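Notes for Session 4: Caring for Old Kitchen Things
Evening course, Lolesdale Adult Learning
Handout updated 2026-06-16

Hello again! These are the notes I promised after so many of you were scribbling away last time and missing the fun bits. They follow the order of the talk, more or less, with a few things added that I ran out of time for. If you missed session 3 (cast iron), get those notes from the folder by the door first, as I refer back to them once or twice.

What enamel is

Enamel on kitchenware is glass. Powdered glass gets put onto a metal base, usually steel or iron, and fired in a very hot kiln until it melts and sticks. I keep repeating this because almost every rule for looking after the stuff comes straight out of it. Would you scrub a wine glass with steel wool? Would you take a glass dish from the freezer and set it on a lit burner? Well then.

The older pieces usually have two or more coats. There's a ground coat, often dark blue or nearly black, which is there to grip the metal. Then come the cover coats, and those are the colors you see in the store. So when you find a dark spot on a chipped white bowl, don't assume it's rust. Quite often you're looking at the ground coat, which means the metal underneath is still sealed. Run a fingernail over it. Smooth and glassy is good news. Rough, orange and crumbly is rust, and we'll get to that.

Somebody asked me how you tell enamel from painted metal. Tap it and look at it sideways in good light. Enamel has a depth to the shine, and it feels cold and hard like a window. Paint feels a touch warmer and will usually give a little under a fingernail somewhere out of sight. A magnet won't help you much, because both can be on steel.

Printed pictures and patterns

I could talk about these all night, and Szymon Ziółkowski, who taught this course before I took it over, very nearly did. He collected advertising trays and had them stacked in his hallway so you had to turn sideways to get to the kitchen.

Pictures on enamel can be made with transfers, a bit like the temporary tattoos kids get. The design is printed in special colors on a sheet, slid onto the glazed surface and fired again so it fuses. A properly fired transfer will outlast most of us. But plenty of decorated trays and boards were never fired a second time. The picture is printed or painted on top and perhaps varnished, and those are the ones that fade and scrape off. 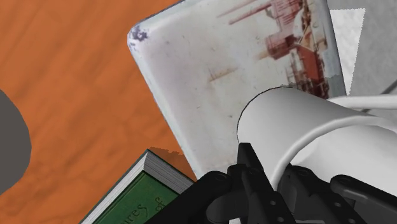
My advice with any printed decoration is to treat it as the weak kind until you've tested it. Take a cotton swab, dampen it with plain water, and roll it (roll, don't rub!) over a tiny corner of the design. Look at the cotton. If there's color on it, stop right there, dry the spot and leave the picture alone from now on. If it comes up clean or just gray, try again with a drop of dish soap in the water. I've seen people skip this and wipe half a landscape into the sink, and it's a horrible feeling. I know because one of those people was me, in January, with a tray I'd only owned since breakfast.

Red and orange seem to give the most trouble in my own collection. I can't promise that's true of yours, so test each color separately.

Washing, the everyday way

Warm water, ordinary dish soap, soft cloth. Let a hot pan cool down on its own before it goes anywhere near the sink. Dry it straight away with a towel and pay attention to rims and handles, where water likes to sit. I don't put enamel in the dishwasher. Some new pieces say you can, and you're welcome to believe the label, but the old ones go dull.

For brown stains inside a pan, fill it with water, add two spoonfuls of baking soda, and simmer it gently for ten minutes. Then let it stand until it's cool and wipe. You may need to do this three or four times. Please don't do it with a piece that has loose decoration, as the steam alone can lift things.

Fine gray lines are a different matter. Many of them are metal marks left by spoons and knives, sitting on top of the glass. A paste of baking soda and water on a soft cloth, worked in small circles, shifts a fair number of them. If a line stays put after that, it's probably a real scratch and you should make friends with it.

Never mix cleaning products. I say it every session and I'll say it again next time.

Chips and rust

If a chip is on the outside of a piece, keep it dry and rub in a thin film of mineral oil now and then. If it's rusty, take off the loose rust with a wooden toothpick and a dry cloth first. I used to recommend a repair paint here, but it never matches, and it yellows.

If the chip is inside something you cook or eat from, retire it. Glass edges can keep flaking, and you don't want splinters in your soup. Another reason is that older enamels and paints, especially the bright reds and yellows, may contain lead or cadmium. You can't tell by looking, so a damaged old piece shouldn't hold food at all. Grow herbs in it, keep the mail in it, hang it on the wall.

Buying

I went through my own notebook of flea market finds for this part. It lists 163 pieces, and 31 of those I'd put back if I had the day over again. Nearly all of the 31 were bought in bad light, in a hurry, with somebody else hovering behind me. So carry a small flashlight, turn everything over, and look at the rim before you look at the picture. Rims take the knocks.

A maker's mark is nice, but it doesn't tell you the condition. I have a Dastlow bowl that's a wreck and a nameless one that's perfect.

For next time

Bring one piece of enamel from home, in any state, wrapped in a towel. Bring cotton swabs too if you have them. We'll be doing the water test together at the long table in Room 514, and I'll have baking soda for everyone. Reading is chapter two of the course booklet, and you can skip the section on kilns unless you like that sort of thing (I do!).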